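Babatunde Oyelaran has coached field hockey for long enough to have seen three different cures for tired legs, and he didn't think much of any of them. So when Lurnach, the club where he runs the women's first team, was offered a season's use of the Vanik tracking vest, he said yes with his arms folded.

"I was told it would change how we trained," he says. "I've been told that by people selling cones."

The vest sits between the shoulder blades and logs distance, sprints and something the makers call load. The club price is £3199 for a squad set, and after the first year there is a subscription on top. Lurnach draws crowds of 400 on a good afternoon. I asked him where that kind of money would normally go.

"Pitch hire. Floodlights. A minibus that starts. You can get a lot of hockey for that money, and I'd want to know what I was giving up before I bought a number for each player."
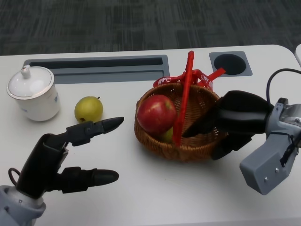 What the numbers said

The trial started in January, with six players wearing the vests in training and then in matches. Nkechi Onuoha, the team's centre half, was one of them. She is a physiotherapy student and had gone in more hopeful than her coach.

"I liked it for a fortnight," she says. "You come off, you look at your distance, you feel you've earned your tea. Then we played Kevesen away and I had my worst game of the year. I was late to everything. I ran further than I'd ever run, and it gave me a green score."

Oyelaran remembers that match for other reasons (they lost in the last minute, from a corner he still says should have gone the other way), but he agrees with her reading of it.

"She was chasing. When Nkechi plays well she hardly seems to move. She's already standing where the ball is going. How does a vest know that? It knows she stood still."

I put it to him that plenty of better-funded teams use this sort of kit, and that they presumably don't do it for fun. He took the point, up to a point. A professional side has someone whose whole job is to look at the figures and argue with the coach about them. Lurnach has Oyelaran, on his sofa, at eleven at night.

"I'd open the thing up and there would be a chart, and I'd think, right, what do I do differently tomorrow? Most nights I couldn't tell you."

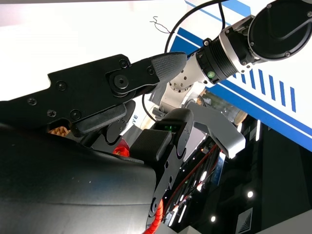
He did find one use for it. Two players coming back from hamstring trouble were doing more sprinting in the warm-up than he had realised, and he cut it down. Neither has been injured again. I asked if he credited the vest.

"I'd like to. But I also told them to go to bed earlier, and one of them changed jobs. You can't run a test on two people and call it science."

Onuoha is a little kinder. She thinks the sprint figures are worth having for anyone returning from injury, and she would share two vests among the squad before she would buy a full set. What bothers her is the load score, which mixes several measurements into one figure and doesn't say how. She wrote to ask. The reply ran to a page and used the word "proprietary" twice.

"On my course, if I handed in a number and wouldn't show the working, I'd get it back," she says.

The rival offer

There is a second system on the table now, from Seidel, which clips to the stick and counts touches. It costs £2000 and the leaflet promises "better decisions". Oyelaran read that line out to me, then read it again more slowly.

"A touch isn't a decision. Some of the best things we did last season were dummies. No touch at all." 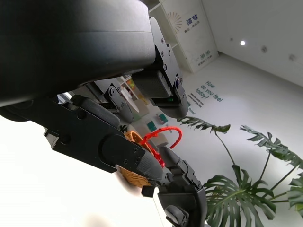

He isn't against measuring things. He has kept a notebook at every match for years, with a tally for each time his side wins the ball back in the opposition half, and another for circle entries. He showed me a few pages. The handwriting is awful, and there are gaps where he got too caught up in the game to write anything down, so I'm not sure it would pass Onuoha's tutors either. He laughed when I said so.

"No, fair enough. But it's cheap, and I know what every mark means."

The vests are due back at the end of the season. Onuoha has asked to keep hers on until then, mostly for the sprint data. Oyelaran has told Seidel he will look at the stick sensor if they bring it to a wet evening session and leave the leaflet at home. When we spoke, they hadn't rung back.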